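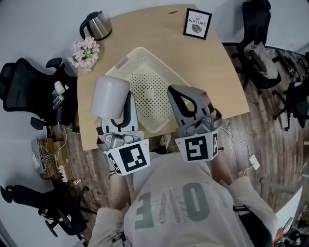

I have been trying to keep the work table down to things that get used, plus one or two that are only nice to look at. The kettle earned its place months ago. It's stainless steel with a black handle, and it lives at the back corner so the cord stays away from elbows. The pink artificial flowers are harder to defend, but I like them. The cream basket is the newest arrival. I paid 5 dollars for it, and so far it has mostly been a place to put a cup.

My old system was a drawer from Bovareo with 14 little compartments. I never remembered what went where. A basket has one compartment, and everything in it is visible from a chair — that suits me better.

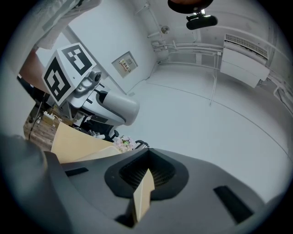

Ivone Caldeira wrote in October to ask if I glue my flowers into a vase. I don't. They get moved every time I wipe down, and a vase is one more thing to knock over.

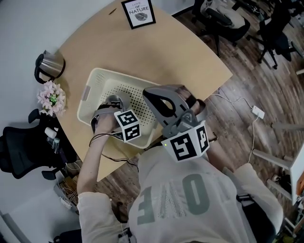 Wiping down takes two minutes if the basket can be lifted off in one go. I rinse it on the same trip to the sink. The small round holes in the bottom let the water out, and the walls are shallow enough to get a sponge into the corners. The leaf picture with "NATURE" on it stays put, and I dust the black frame last.

Recent posts
Leite mugs, one year later
Shelf liner from Brullness
What I keep by the door
Wusska dish towels

This site uses cookies. By continuing to browse you accept our cookie policy.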